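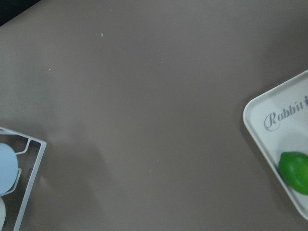

Figure 1. Wrist camera view of the work table, with the wire rack at left and the tray with the lime at right.

Why Did Our Arm Push Through the Table? A Fault Report on the Gakard Sorting Project
Robotics Elective, Brornville Technical College
Final report, spring section

1. What we were trying to do

Our project was a tabletop sorter. A small arm looks down with a camera on its wrist, finds a rounded object, picks it up and sets it in a tray. We named the control program Gakard, after a typo in our first file that we all got attached to. The arm is a used Darwish bench model with a two-finger gripper, and the college lets each team keep one for the term.

We chose rounded things on purpose because they roll, they slip, and they make a gripper work for its living! Fruit was a great test object. A lime has a dimpled skin and a little shine, so the camera sees a bright spot on it that moves as the wrist moves. That bright spot matters later in this report.

By the middle of the term we were very happy with how it was going. We had 123 logged picks and most of them were boring, the best thing a pick can be. Then came the fault.

2. What happened

We were running the lime routine a little after 4 p.m. The arm moved over the tray, stopped, and started down as usual. It should have stopped when the fingertips were level with the middle of the lime. It kept going. The left fingertip came down on the rim of the tray, the tray skidded, and the fingertip hit the tabletop and kept pushing. The elbow motor made a sound none of us had heard before (a sort of rising whine) and one of us slapped the emergency stop.

Nobody was hurt. The damage was one bent fingertip, a cracked mounting tab on the gripper, and a tray that had to be checked for chips. The lime was fine. The log shows that 19 seconds passed between the first contact and the stop, which is a very long time when you read it back. We were all watching the laptop instead of the arm.

3. Looking for the cause

Our first guess was a bad height calibration. We redid it with a feeler gauge and the numbers matched the old ones, so that was a morning gone, but at least we learned to use a feeler gauge.

Our second guess was the motor. We swapped in the spare and ran the same motion in the air above the table with no objects out. Same path, same depth. So the motor was doing exactly what it was told, and the question became who was telling it to go that low.

The third try is where it got fun. Gakard works out height from how big the object looks to the wrist camera. If the object looks small, it must be far away, so the arm goes down more. That works well when the whole object is in view. When the wrist starts out too far to one side, part of the lime is outside the picture, and the program measures only the part it can see. Figure 1 shows just that kind of view, with the right side of the lime out of the picture. The program gets a narrower lime, decides it is farther away than it is, and sends the arm lower.

We also found that the bright patch on the skin was sometimes treated as a gap. That shaved even more off the measured width. On the worst saved image the program saw only 70 percent of the visible lime.

Shadows added a bit of trouble too. The table is a plain taupe color, and a soft shadow on it can confuse the edge finder. We tested this by moving the lamp, and the effect was real but small.

4. Why nothing stopped it

A bad guess about height should not be enough to bend metal. The arm has a current limit that is supposed to cut the motion when a motor is working too hard. Ours was set to 2,000 milliamps. We had raised it ourselves early in the term, when the arm kept tripping on fast moves, and we never put it back. It was not written down anywhere except in a comment that said "fix later."

So there were two faults, and the second one was ours in a much more direct way. This was the most useful thing we learned all term.

5. What we changed

Any object that touches the border of the picture is now rejected for measuring. The arm shifts sideways and looks again before it is allowed to go down at all.

There is a hard floor in the motion code, set just above the tabletop, and the vision part of the program cannot change it.

The current limit is back to the factory value. Fast moves were slowed down so they stop tripping it.

One person holds the stop button and watches the arm on every run. That person does not get to look at the laptop!

6. Results after the fix

We repeated the lime routine with the wrist started off to the side on purpose. The arm refused to go down, slid over, looked again, and made the pick. Watching it do that for the first time was the best moment of the project, and there was some yelling. We then faked a bad height by typing one in, and the floor held.

The bright patch problem is only partly solved. Softer light helps. We also tried filling gaps inside the outline, and this works on the lime but makes two touching objects look like one.

7. Still to do

The replacement mounting tab is printed but a little loose. We would like a real contact sensor in the fingertips, and Rernavport Surplus has a pair listed that should fit. The next team to get this arm should read section 4 before they change any limit, and should start with the settings file we left in the project folder.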